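Four fingers and a sink full of plates

What we learned when we gave two arms the same kitchen and two different kinds of grip

The workshop at Peltlow is on the second floor, over a tile warehouse, and after four in the afternoon the sun comes straight onto the benches and the cameras start to complain. So most of the comparison was done in the mornings. I visited it in August, for what I expected to be one day, and I came back for the rest of the week.

The question was simple to ask. A small shop that builds kitchen helpers has to buy grippers for its next arms. The choice was between the Clakum, a two-finger gripper with stiff fingers and a fast motor, and the Barta, which is also a two-finger type but closes more slowly and can feel how hard it is pressing. Both fit the same wrist. Both were driven by the Zender controller, so that the arms would get the same commands and any difference would come from the hand itself.

For the objects, the team avoided the usual test blocks. They took dishes. A dish is a good judge of a gripper, because it is smooth and thin at the edge, and the weight is almost never where you hold it. The plan was 240 grasps for each gripper, divided between cups, mugs, bowls and plates, with everything put back by hand after each round.

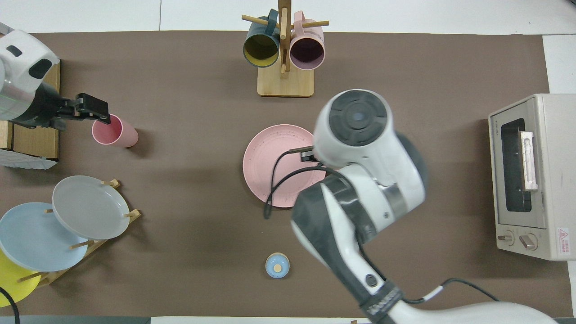

Hussein Qadri wrote to us after the first part of this story went online, and he did not agree with the choice of dishes at all. In his opinion a kitchen test rewards the programmer more than the gripper, since a clever approach angle can save a poor finger. He would prefer a pull test on a steel bar, repeated until the pads wear out, and only then a cup.

I brought this remark to the workshop and the engineers there partly agreed. They had done a pull test in spring, and the Clakum won it easily. It held more weight, and it held it longer. If you buy only by the data sheet, you will buy the Clakum. The trouble began when the same hand had to hold something that a person would like to use again afterwards.

With cups, the Clakum was quick and a bit rude. It came to the rim, closed, and the cup often turned in the fingers before the arm had even started to lift. The Barta needed nearly twice as long for the same movement, but the cup stayed at the angle where it was taken. I timed several rounds with my own watch, and I must admit that the waiting is boring. You see the fingers arrive, then nothing seems to happen, then the cup goes up.

Mugs on a tree gave another kind of problem. To take a mug off its peg, the arm must lift it a little, then pull, and the order of these two matters a lot. Here the grippers were almost equal, and the mistakes belonged to the Zender. When the controller was late, the mug caught on the peg and the whole tree walked across the paper. An update to the timing helped with this, though the first version of the update made one arm stop in the air until it was restarted.

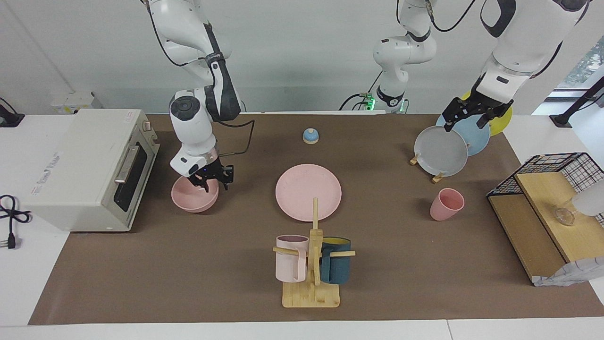

Running both arms at the same time was the last part of the programme, and for me the most useful. One arm alone can take all the space it wants. Two arms have to share, and then the width of the hand becomes as important as its strength. A bowl is the easy job of the two, as there is room to put the fingers down inside against the rim. The gray plate is the difficult one: it stands in the rack with the light blue one and the yellow one behind it, the rims overlapping, so one finger has to go down into a very narrow space. The Barta has slimmer tips, and it got into such gaps with fewer second tries. The Clakum preferred to push the neighbour plate away first, and sometimes this was enough and sometimes it was not.

Cables are a smaller subject but every engineer I spoke to came back to it. The arms carry their gripper cable on the outside, in a loop, and a loop which is long enough for all the wrist positions is also long enough to lie on the dishes. They tried clips and then a soft sleeve. The sleeve was better, but it made the wrist slower to turn, and by the end of the week it was removed again.

The final count was 22 dropped or lost objects for the Clakum and 4 for the Barta. Speed went the other way, and so did price. The shop has ordered the Barta for the arms that will work with plates and will keep the Clakum on a bench where the parts are metal and all the same size. The wear test on the finger pads is still running.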